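Members' Newsletter of the Grodia Shared Workshop
Workshop Projects

Kitchen Arm Project Moves to Drawer Work

The kitchen arm group, which meets in the workshop on Wednesday evenings, has reported on its work for the first half of the year. The group was formed to prepare the software for an assistive arm that will be fitted in the home of one of its members, Petro Levchenko. Mr. Levchenko has limited use of his right hand and has asked for help with ordinary kitchen tasks, beginning with the drawers under the main counter.

All work to date has been carried out in simulation. Valentyna Kuzmenko built the model kitchen over the winter, with marble counters, navy cabinets and brass pulls. The arm is placed beside the counter so that it can reach both the work surface and the drawers below it.
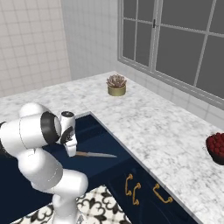 Issue 125

The current task concerns a single kitchen knife with a tan handle. The group selected it for two reasons. A knife is long and thin, and must be held at a suitable point if it is to remain level. It is also an item that Mr. Levchenko would prefer not to carry across the room himself. The control program, known within the group as Furer, plans the approach of the gripper, the grasp and the withdrawal as separate stages, and each stage may be stopped without affecting the settings of the others.

Yevhen Tkachuk, who maintains the program, has recorded 344 simulated trials since the task was introduced. Most of the unsuccessful trials fell into one of two groups. In the first, the fingers closed too near the end of the handle and the blade tipped. In the second, the wrist turned late and the arm came too close to the front lip of the counter. A change to the wrist timing was adopted in June, and the second kind of fault has since been recorded in nine trials only. The first kind remains under study, and members with experience in grasp planning are invited to speak to Mr. Tkachuk.

The group has also reviewed the resting positions of the arm. An earlier version returned to a folded position after every movement, which added roughly 2 minutes to a full sequence and took the elbow across the open drawer. Under the present rules the gripper may wait above the counter while the drawer remains open, provided that a clear height is kept over anything standing there. Ms. Kuzmenko has kept the potted succulent in the model as a fixed obstacle for this purpose. Any contact with the plant is entered as a failed trial, whatever the result with the knife.
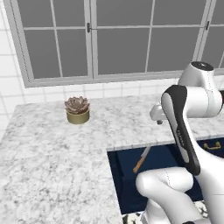
The knife in the open drawer, with the arm over the counter. Simulation view, kitchen arm group.

Work on the physical installation will not begin until the simulated sequence has been accepted by the workshop's safety reviewer, Demyd Palamarchuk. Mr. Palamarchuk has asked for a written stop procedure, a speed limit for any movement made with a blade in the gripper, and a test period in which a blunt wooden form is used in place of the knife. The group has agreed to all of these terms. Rostyslav Boiko is preparing drawings for the floor mount and will present them at the July meeting.

Members are reminded that the simulation computer in the Shevchuk Room is reserved for the group on Wednesdays from 6 p.m. until closing. Long runs may be left overnight if a card with the member's name and the expected finishing time is placed on the keyboard. Files for the model kitchen are kept in the shared project folder under the name Zusside and may be copied for private study. Changes to the shared version should be sent to Ms. Kuzmenko.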